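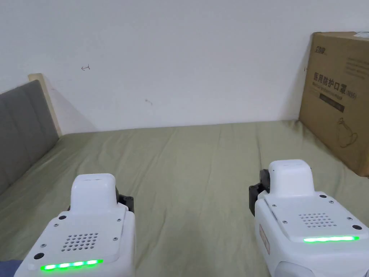
A bed with a sage green fitted sheet.

Housekeeping staff wanted for our guest house in Karnis

The Szűcs guest house is looking for two persons for the housekeeping team, to start in July. We are a family business on the road between Karnis and Hurkberg, with 18 rooms and a small breakfast room. Most of our guests are hikers and cyclists, and many of them stay only one night, so the rooms change often.

Your work

You prepare the rooms after the guests leave. This means changing the beds, cleaning the bathroom, airing the room and filling up the soap and towels. You also help with the laundry in the cellar, and sometimes with the breakfast dishes when the house is full. Please tell the reception if you find something broken or if a guest forgot something.

Working hours

The work begins at 9 in the morning and takes 5 hours, with a paid break. You work five days per week. Weekends are shared equally in the team and the plan is made one month before. In winter the house is closed for 6 weeks, and the salary is paid also in this time.

What we ask from you

Experience in a hotel is welcome but we can also teach you. You should be able to climb stairs, as we have no elevator. Simple English or Hungarian is enough. Students can apply if they can stay until the end of October.

What we offer

A contract for one year, lunch from our kitchen, work clothes and washing of them. For persons coming from Cliton we pay the bus ticket. A room in the staff house is possible for a low rent, please write it in your application if you need it.

How to apply

Send us a short letter and your CV by e-mail, or bring them to the reception between 2 and 6 in the afternoon. We answer every application. A trial day is paid like a normal working day.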